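A Morning Among the Crumbs: Our Visit to Bokbridge

The Bokbridge snack fair has been going long enough that the parking lot has its own folklore. We paid our 3 dollars, were stamped on the wrong hand, and joined a line that Fedir Stelmakh insisted was for the entrance. It was for the restroom. We lost a good while to that line.

Inside, the hall holds 348 stands, according to the leaflet, and I would guess that half of them sell something in a shiny wrapper. The other half sell the tea you need afterward. Skorley had the big corner spot and a free cracker that tasted like the box it came in. Didenko was next door with pickled things on sticks, and a young man who would not let you leave until you had guessed the spice. (Dill. It was dill every time.)

Valentyna Kushnir had drawn up a route. She wanted to see the imported aisle first, before the crowds, and for once the route worked. Muchen Luo read the labels for us, which saved me from buying fish again. We bought too much anyway and carried it to the tasting tables at the back, where the cloths are a cheerful pale blue with circles all over them and every party leaves behind a small landscape of its own.

I have come to think the tables are the best part of the fair. At the stands everyone is on their manners. At the tables you find out what people ate.
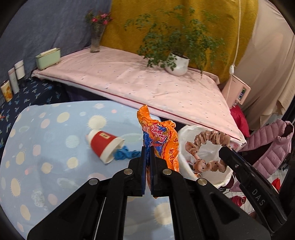
Orange wrapper, red-banded cup, and the bin standing ready on the right.

Clearing up is on the honor system, and there are lined bins within reach so that nobody can plead distance. Hnat Onyshchenko still tried. His view is that a wrapper with good lettering on it is a souvenir until proven otherwise, and he went home with a coat pocket full of them. I asked what he does with the collection. He said it was mostly in the coat.

After lunch (more crackers) we sat through the Trukar talk on packaging, held upstairs in a room with 803 seats, most of them available. The speaker showed how a wrapper is sealed, then how it is meant to be opened, then opened one with his teeth. Best applause of the day.

Prices: a tasting pass for four came to 1160 in the fair's own tokens, which you cannot cash back in, so plan your last hour around the dumpling counter. Bring a bag with a zipper. Wear shoes you don't mind getting sugar on.

There is a smaller edition in July. Valentyna already has a route.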